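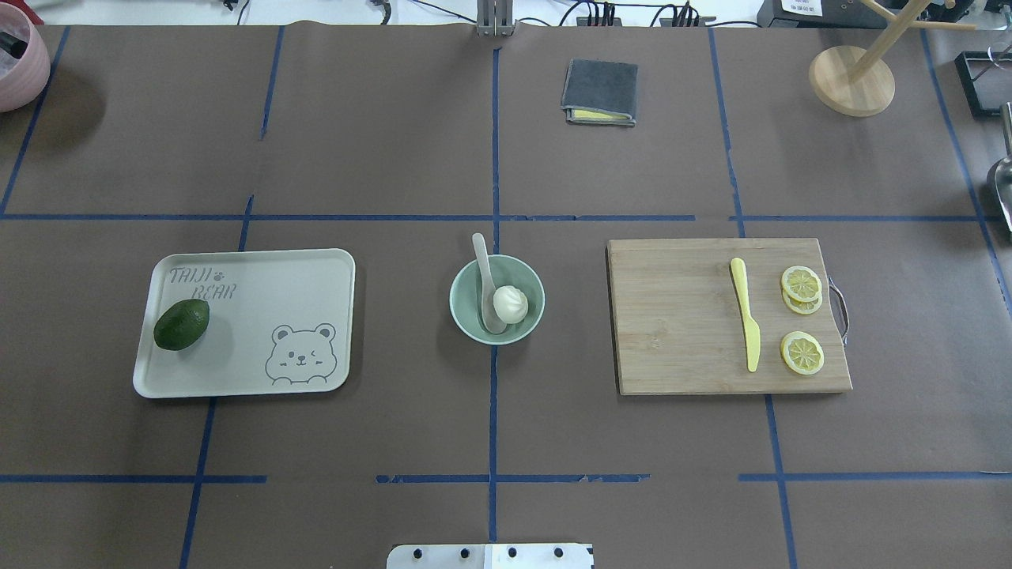
Page 11

Speaker notes, "A Year of Slow Trips With a Camera"
Anderson Amaral, January 2022

Hello everybody! So good to see this many coats piled up at the back. Say who I am: travel photographer, blogger, bad packer. Thank the Brulau library for having us (and for the heater!).

Start with the ferry story. We got to Isholm on the late boat, it was pouring, and the guesthouse had given our room away. The owner let us sleep in the breakfast room, and I woke up to the best light I've had all year, coming straight in over the harbor. Pause here, let them enjoy it. I shot 53 frames before coffee and kept two.

Why go slow
Used to do four towns in a week. Came home with folders full of church doors and couldn't tell you which town any of them belonged to. Last year we picked one place per trip and stayed put. I can't tell you how much more fun it was! You get to know the bakery. The man with the nets starts waving at you. By the fourth day people forget you have a camera, and those are the pictures I love most.

Estrella section (don't rush it)
We stayed in April, before the season, with half the cafes still shut. Walked the same hill road every evening. Mention the goats. Mention that Mutel is only 42 minutes away on the bus and has the market, so go there for lunch and come back. Ask if anyone has been. If someone has, let them talk, they'll know things I don't.

What I carry
One body, one lens, a rain cover, and a notebook. I write down names and where to send prints. We mailed roughly 200 small prints last year and I think it's the nicest thing we've ever done with this blog. People write back! Read the card from the ferry cook if there's time. Skip it if we started late.

Money question, it always comes up
Staying longer in one spot was cheaper for us. Fewer buses, a kitchen, a weekly rate if you ask for one. Ask by phone, small places don't always put it on their website. Eat the big meal at noon.

What went wrong
Lost a memory card in Mutel, the whole market morning gone. Went back the next day and did it over, and the second set was better because I knew where the sun would be. Also the sunburn. Also the goats again.

Questions, then slides on a loop while people get tea. Sign-up sheet for the spring photo walk is by the door, bring any camera, phones very welcome. Remember to give back the clicker.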